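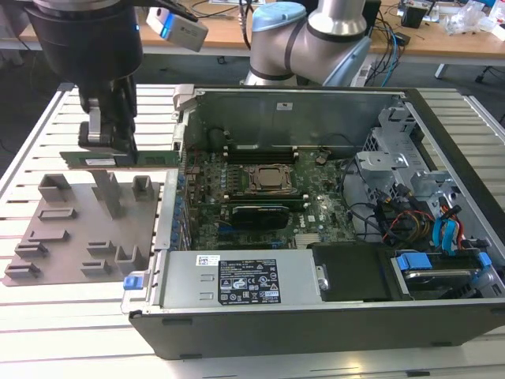
Gripper comparison, memory module handling: module slips in fingers before insertion

Status: Resolved, follow-up open
Opened by: Yufang Zou
Assigned to: Stellan Tangen
Cell: PC assembly bench, Vindico arm
Opened: 8/14/23

Problem

With the Menberg two-finger gripper fitted, the memory module rotates in the fingers during the move from the holder to the motherboard. The pick itself completes without a fault. By the time the arm reaches the approach point over the slots, the long edge is no longer level and one end touches the slot first. The controller then stops on the force limit. The same program with the Ren gripper does not show this.

Expected: module stays parallel to the slot from pick to contact.
Seen: tilt of up to 2 degrees at the approach point, always in the same direction, left end low.

Steps to reproduce

Start from home with a module in the tall holder. Run the pick routine at full speed. Stop at the approach point and take a still from the wrist camera. Compare the lower edge of the module with the slot line.

Log

Zou: Ran the pick and move 27 times with the Menberg fingers as supplied. Tilt present in 19 runs. No drops. Arm program unchanged from the Ren test, apart from the tool offset and finger opening.

Tangen: Please check the tool offset first. The Menberg body is longer than the Ren and the offset was typed in by hand.

Zou: Checked against the calibration pin. Offset is correct in all three axes. Also swapped the module for another of the same type. No change.

Tangen: Is the tilt there straight after the close, or does it build up during the move?

Zou: Straight after the close it is level as far as I can tell from the wrist camera. Most of the tilt comes in on the first fast segment, when the arm swings towards the case. At half speed it drops to 4 runs in 27.

Shao: The grip force on the Menberg was still at the default, 40 per cent. The Ren default is higher. You are not comparing like with like. Set both to the same measured force, not the same percentage. The load cell is in the drawer under the controller.

Zou: Measured. Menberg at 40 per cent gives a little over half the force of the Ren at its own default. Raised the Menberg to 65 per cent to match. Tilt now in 6 runs of 27 at full speed. Better, still not acceptable.

Cullinane: Look at where the fingers hold the module. The pick point was taught for the Ren, whose pads are wider. With the narrow Menberg pads, any distance between the grip point and the middle of the module becomes a turning load. I would teach it again before raising the force any further. I don't want the chips squeezed.

Zou: Pick point was 9 mm off centre, towards the right end. Moved it to the middle. The fingers now come close to the holder on the way down, so I added a slower vertical segment for the last part of the descent.

Zou: 100 runs, full speed, 65 per cent, new pick point. 94 with no tilt that I can measure. Six with a slight tilt, all within what the slot lead-in will take. No force stops.

Xu: The wrist camera cable was rubbing on the joint cover when the wrist turned past 90 degrees. Probably nothing to do with this fault, but I have moved the tie further up and left more slack. Check it before each long run.

Cause

Two faults together. Grip force was left at the supplier default after the gripper change, and the pick point was carried over from a gripper with wider pads.

Fix

Grip force set to 65 per cent for this part only. Pick point moved to the middle of the module. Slow vertical segment added above the holder. Settings saved under the Gindley recipe as version 3. Version 2 is kept for the Ren gripper and must not be loaded with the Menberg fitted.

Still open

Ren runs to be repeated with the new pick point, so that the comparison table uses the same point for both. Until then the Ren column stays marked provisional.
Rubber-faced pads for the Menberg requested by Cullinane. Delivery expected in October.
Tangen to add a force check to the gripper change sheet.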